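TEX 215 Garment Care and Finishing
Handout 6: Faded denim, handling and folding before assessment
Instructor: Wakana Aoki
Revised 25/03/2019

Read before the lab. Bring the fabric record sheet from Handout 5. The terms in section 2 are used in the written test.

1. Scope

This handout covers indigo-dyed cotton denim that has been washed down or worn to a lighter shade. Raw denim and coated denim are treated in Handout 7. The procedure applies to trousers, skirts and light jackets, with or without elastic at the openings.

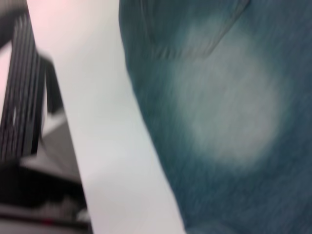
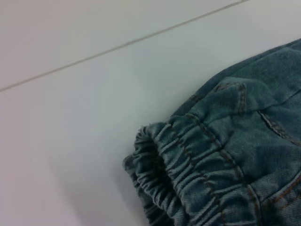
Fig. 6.1 and Fig. 6.2. Faded blue denim beside a white surface. First picture: whitish faded patch with soft creases near it. Second picture: gathered elasticated cuff.

2. Terms

Ground shade. The color of the cloth away from any faded area. Record it first. All other shades are described relative to it.

Local fade. An area lighter than the ground shade. In Fig. 6.1 the patch is an irregular oval, brightest at the center, and it passes into the darker ground without a hard edge. A fade of this type is recorded as "graded." Where the change from light to dark takes place within a few millimeters, record it as "sharp."

Twill line. The diagonal rib produced by the weave. It can be read in Fig. 6.2. Right-hand twill rises to the right on the face of the cloth, left-hand twill rises to the left. Check on the face only, as the direction reverses on the back.

Gather. Fullness drawn into a shorter length by thread or elastic. The small pleats at the cuff in Fig. 6.2 are gathers. They are part of the construction and are not pressed out.

Crease. A line left by folding or bunching. Creases are temporary unless heat-set or worn in. A worn-in crease shows a lighter line along its ridge even after the cloth has been smoothed.

3. Surface and light

Work on a plain white surface. Colored or patterned table tops change the apparent shade of blue, and students regularly record a garment as greener than it is when working on the yellow cutting tables. Wipe the surface before use. Loose indigo transfers to white laminate and then to the next sample.

Use the overhead lights only. Do not compare two garments under different lamps.

4. Laying out

4.1 Empty the pockets, if there are any. Close zippers and buttons.
4.2 Lay the garment face up. Support the whole weight on the table. A leg hanging over the edge pulls the cloth off grain.
4.3 Smooth from the center outward with the flat of the hand. Do not drag with the fingertips. Broad ripples will move to the side and can be lifted out at the seam.
4.4 Leave elastic openings relaxed. Do not stretch a cuff to flatten the pleats. The pleats return unevenly and the width reading is then unreliable.
4.5 Wait 15 minutes before measuring if the garment has been stored folded.

5. Recording the fade

Mark the position of each local fade on the outline drawing, measured from the nearest seam. Where no seam is close enough, measure from the hem or cuff and say so. Give the longest dimension and the dimension at right angles to it. For a graded fade, take the limit as the point where the ground shade is first matched on the gray scale card, moving outward from the center.

Do not infer the cause from the shade alone. Abrasion, bleach spray and sun exposure can all give a pale area with a soft edge. Examine the yarn surface under the loupe. Broken surface fibers support abrasion. An intact yarn with uniform color loss points to a chemical finish or light.

6. Folding for storage

6.1 Fold lengthwise, leg to leg or sleeve to sleeve.
6.2 Place cross folds outside the faded area. A fold across a fade tends to leave a second line that is hard to separate from the original one.
6.3 Fold toward the waist, with elastic cuffs on the inside and not compressed.
6.4 Maximum stack height in the Kulby drawers is six garments. Heavier pieces go at the bottom.
6.5 Attach the paper tag to a belt loop or label. No pins through the cloth.

7. Lab task

Work in pairs. Each pair receives one garment from sample box 3581. Complete sections 4 to 6 and hand in one record sheet. The session is 80 minutes, including clearing the tables.

Marks: layout 20, fade record 50, folding 30. Missing units lose five marks per sheet.

Questions about the sample box go to Asuka Murakami in the textile store.

Reading: course reader, p. 67 onward, up to the end of the section on indigo.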